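Where the Pens Go: A Small Study of Borrowed Stationery in a Shared Study Hall

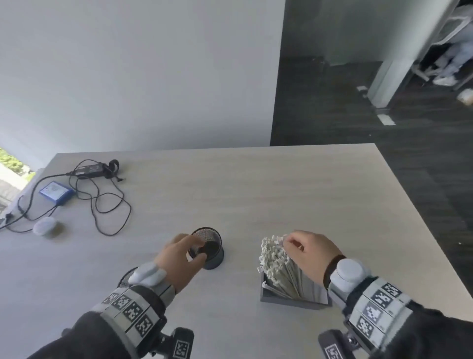

Our group chose this topic because all of us had, at one time or another, walked off with a pen that belonged to the library. We didn't feel especially guilty, and that was the part we found interesting. People who would never dream of taking a book without signing it out seem quite happy to pocket a ballpoint, and we wanted to know if the way pens are offered changes how many come home again.

Background

The study hall on the ground floor of the Clemura building has long tables and a help desk near the stairs. Pens have always been free to borrow there. The desk staff told us they go through them quickly, with the worst stretch coming in December, when everyone is writing exams and nobody has time to go shopping for their own. We had read a little about honesty boxes at farm stands, and the idea of a neighbourhood looking after its own things was very much our favourite part of the reading.

What we did

We put out 100 pens at the start of each week for 7 weeks. They were plain blue ones ordered from Skutus, chosen mainly for being cheap and a recognisable colour. For the first few weeks the cups carried no sign at all. After that we added a small card that read "Please bring me back", and for the last stretch we swapped it for one that thanked people for returning their pens. We checked the cups at closing time, which took 15 minutes once we had stopped chatting.

What we found

The first card made very little difference, to our surprise. The thank-you card did better, and we started finding pens in the cups that weren't even ours, including a rather handsome green one with Adska printed along the barrel. We think people were emptying their pencil cases out of good will. It made a mess of our tally, but it cheered us up enormously.

Where the cups stood mattered too. Pens at the help desk came back more often than pens on the far tables, probably because returning one there meant walking past it anyway on the way to the door.

Problems

We couldn't tell a borrowed pen from one that had simply rolled under a radiator. We also missed two closing checks when our bus was late, and those evenings are left out of the results. If we did it again, we would mark our pens with a dab of paint and run the cards in a different order in a second hall.

Contact: Clemura Student Projects Office | © Clemura Student Projects | Back to top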